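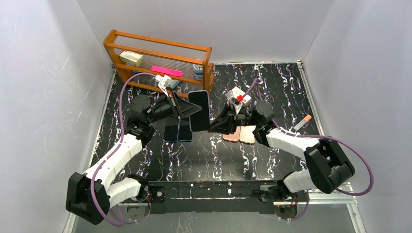 10/15/22

Started on the left arm before coffee. Wrist joint backlash was still there after last night's grease change, so I pulled the cover and checked the three set screws on the coupling. One was a quarter turn loose. Put threadlocker on all of them, let it cure through the morning, ran the joint end to end 40 times with the gripper closed. No click. Homing repeats to the same encoder value now, 1,809, where yesterday it wandered by a dozen counts either way.

The purple cables need a decision. Driss wants them clipped tight along the upper links. I want slack at the elbows. The last cable that was clipped tight broke a conductor inside the jacket in February and took me most of a week to find, as the fault only showed with the elbow fully bent. Left the wide loops for now. Will look at the jackets again at the next service and write down any shiny spots.

Camera check on both wrists. Left one had shifted on its bracket. Loosened, squared it against the finger tips, tightened, redid the calibration. Error went down but I don't like the residuals at the far side of the table. The black marble top is part of the problem. It reflects the overhead light near the middle and the corner finder picks up the reflection. Hatem suggested a matte sheet over it for calibration only. Asked Wouter to order one from Hartono with the spare finger set.

Phone handling after lunch. Both grippers go to the same phone near the center of the table, and that is where the trouble sits. If the left closes first and the right arrives two millimeters low, the phone turns in the fingers. Added a wait on the right arm until left grip force settles, then a slower last stretch. Force limit stays where it was. Cycle is longer by more than Brahim will like, but he can argue with the log.

Log for the day: 1,193 moves on the left arm since the counter was reset, no faults. Right arm tripped once on following error at the shoulder. Cleared it, could not make it come back. Supply voltage looked fine at the connector under the base. Reseated the plug anyway and noted the time.

Replaced the left finger pads. The old ones had a groove near the tip from phone edges. The new set from Desley is slightly thicker, so the closed position had to be taught again. Old value is in the notebook on page 19 in case we go back.

Hicham came over from Ratdale at four to see the dual grip. He asked about the gray side panels. They stay. The vision was worse with the open shop behind it.

Still open: shoulder trip on the right arm, matte sheet, torque marks on the left coupling screws. Knife goes back in the drawer before the next run.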